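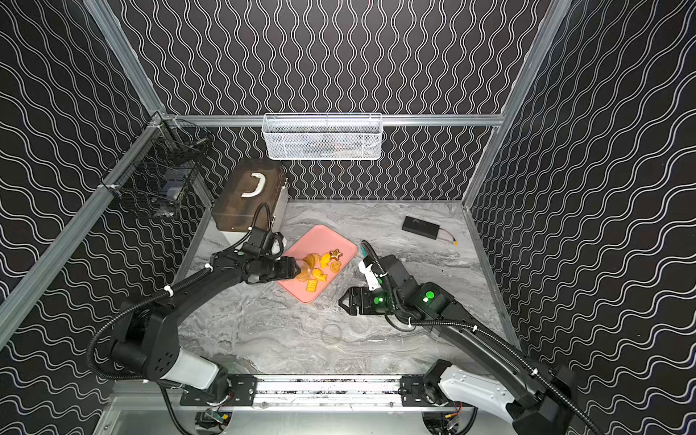
Notebook, February, puppet shop
Tagle head rebuild and act two cues

Started 8:15 a.m. Jayson Espiritu had the Tagle head open on the bench by the time I got in. The jaw still sticks about halfway when the performer closes it fast. We took the lever out and found the pivot hole worn oval. Drilled it out, put in a brass sleeve, and greased it. Closed it 200 times by hand, no sticking. I want to see it do the same with a tired arm at the end of a show before I call it fixed.

The foam on the left cheek is starting to crumble under the fleece. I can feel it but you can't see it from the house. Leaving it until the run is over. If anybody has to glue it before then, use the contact cement on the low shelf. The spray kind soaked through on Barel last season and left a stiff patch we never got out.

Barel: new arm rods cut and bent. The old ones were too short for the piano number, so the performer had to lean in and his elbow came up over the playboard. New ones are 11 inches longer. Jayson thinks they whip a little on the fast wave. I agree, but the wave can be slower. Will ask Efren.

Efren Mercado came down after lunch with changes to the knife-and-cabbage sketch. The cabbage now talks, so it needs a mouth. He wants it for the Thursday-type audience, meaning school groups, and he wants it to look like a plain cabbage until the first line. I made a paper pattern with the slit hidden under the second leaf. Two leaves wired, the rest loose. Mouth plate from the scrap gasket rubber, lined in dark red felt.

Timing for the sketch as read at the bench: Ostolura's entrance takes 30 seconds, too long with nothing else going on. Efren will cut the line about the train or give it to Tagle offstage. I'd rather keep it and move it, it was the only one that made Jayson laugh.

Note on seating. The hall is over 800 seats, and the smallest figure we have is the cabbage. From the back row the mouth won't read. Options are to make it half again as big, or have Tagle hold it up and turn it out front. Second one costs nothing. Try that first.

Still to do
- Cabbage leaves, dye test on the pale green
- Spare eye for Ostolura, left side
- Barel cuffs let out to cover the longer rods
- Return Efren's script with the cue marks copied in

Stopped at 6:40 p.m. Tagle is on the stand with the jaw propped open so the sleeve glue can set. Don't close it before morning.

Recent entries
Ostolura: new eyelids and string tension
Barel: cleaning the fleece
Playboard height, second try
Fitting notes for left-handed performers
Act one prop list, revised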